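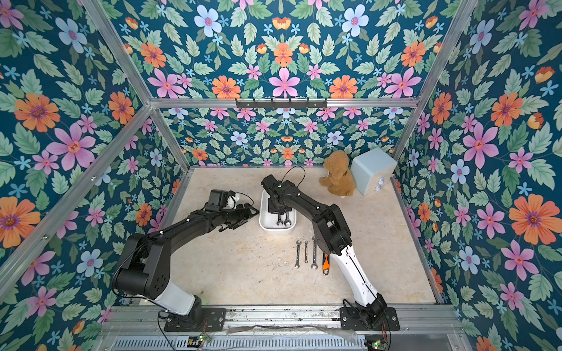

Unit 223: Animated feature film, notes for week 2

The villain in an animated comedy has usually two tasks. He must frighten the hero, and he must be laughed at by the audience. In older cartoons these tasks are given to two persons, the master and the foolish servant, but many studio films put both in one body. Watch for how the background helps with this. A room covered on every side with a dense print – large pink flowers, orange blooms, green leaves on dark teal, as on the wallpaper at the top of these notes – leaves the eye no place to rest, and a small angry character standing before it looks smaller. If the pattern is mirrored on the back wall, the middle line of the room is very strong, and the animator can place the throne exactly there or, for a weak ruler, a little beside it.

Our main film is Ernesar, from the Jasto studio. Please see it before the seminar. The copy in the library is the dubbed one, which is enough for our purpose, but the songs are shorter.

Things to note while you watch:

The first entrance of Duke Eberhard. How many seconds do we hear him before we see him?
His song in the treasury. Who is singing with him, and do they want to?
The change of colour after the flood. Most of the blue goes out of the palace.
The last meeting with his sister, where he does not speak.

On the voice: the Duke speaks fast and high when he is lying and slowly when he is afraid. Students often write that he is "a childish character". This is correct but it is too short as analysis. Say in which shot, and by which means (line, voice, timing).

Reading: Gorard reader, pages 200 to 223. The part about musical numbers can be left for later.

Written task: one scene, one page, at the start of the seminar. It counts for 2 marks out of 100, and late pages are read but not marked.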